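# The Marble-Look Tables, Finished at Last

*July 2, 2020*

Well, it has taken us a good deal longer than we'd hoped, but the tables at Keogh are back in use and we are so pleased with them! The old tops had done their time (17 years of mugs, glue and elbows) and when Duritz offered us a marble pattern we dithered over it for ages, wondering whether it would look too grand for a workroom. It doesn't, not a bit. It's cheerful and warm, and it makes you want to sit down and get on with something.

We looked at plainer ones too, including a very sensible grey from Prostent, but we kept coming back to the sample with the colour in it, and in the end we stopped pretending we were undecided. The order came to 14 tops, and the last 2 should be with us in August, all being well.

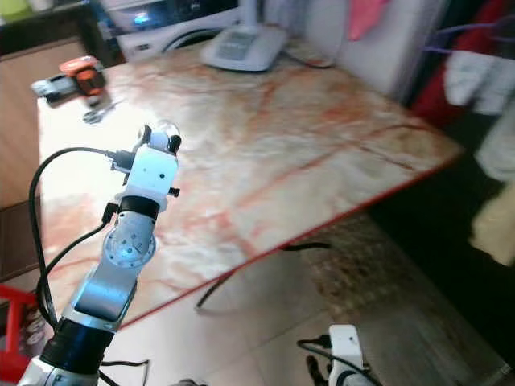 A reader wrote to ask whether a pale top like ours shows every crumb and tea ring, as she's been putting off choosing one for her own sewing room for that very reason. It does show them, I'm afraid, but a wipe with a soft cloth sorts most things out.

Cream, with streaks of orange, pink and a reddish shade running through it, and that thin red border along the front, which I'm especially fond of.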